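How to Refinish a Pale Wood Table Without Buying the Whole Aisle

Posted 2019-11-01 by Heather McKinnon

Every spring my local store puts out a display of table refinishing kits, and every spring I wonder who is buying them. The one I looked at in May had a cleaner, a "prep liquid," a conditioner, two oils and a tin of wax. I have done a fair number of tables and I have never needed more than sandpaper, rags and one can of finish.

What follows is for solid, light-colored wood. If your table is veneer, go very easy on the sanding or skip it.

Find out what is on it now

Put a drop of water on the top and leave it for 5 minutes. If it sits there in a bead, the old finish is still doing its job and you may only need to wash the table. People hate hearing this. Wash it anyway and look again before you open anything.

Use dish soap in warm water and a cloth that has been wrung out hard. Dry the top right away and let it stand overnight.

Sanding

Start with 120 grit if the top is rough, or 180 if it is only dull. Go with the grain. Stop when the surface feels even, then wipe off the dust with a barely damp rag.

You will read that you should finish at 600 grit for a "silky" feel. I tried that on one half of a desk and did the other half at 220. Angus Pryor, who taught me most of what I know, couldn't tell which half was which with his eyes shut. Very fine sanding can also keep oil from soaking in, so you may be doing extra work for a worse result.

Oil

I use Kiltine, mostly out of habit. Branari costs more and claims to cure faster. Mine didn't. Whatever you buy, read the label for drying times and ignore the adjectives.

Wipe on a thin coat, wait 30 minutes, then wipe off everything that will come off. This is where most tables go wrong. A sticky top a week later means too much oil was left behind. Do 3 coats, a day apart.

Pale wood turns a little yellow under plain oil. Products sold as "natural" or "invisible" still change the color, so test the underside first. 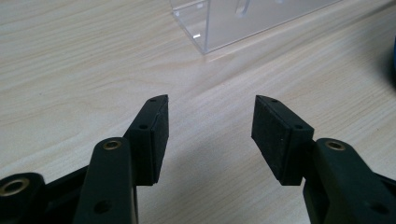
Light wood tabletop with a black gripper over it.

Lay oily rags flat outdoors to dry, away from anything that burns. They can heat up and catch fire in a pile. I take every other warning on the can with a grain of salt, but I follow that one.

Keep hot pans and wet glasses off the top for the first few weeks. When it starts to look dry, add one more thin coat and leave the wax at the store.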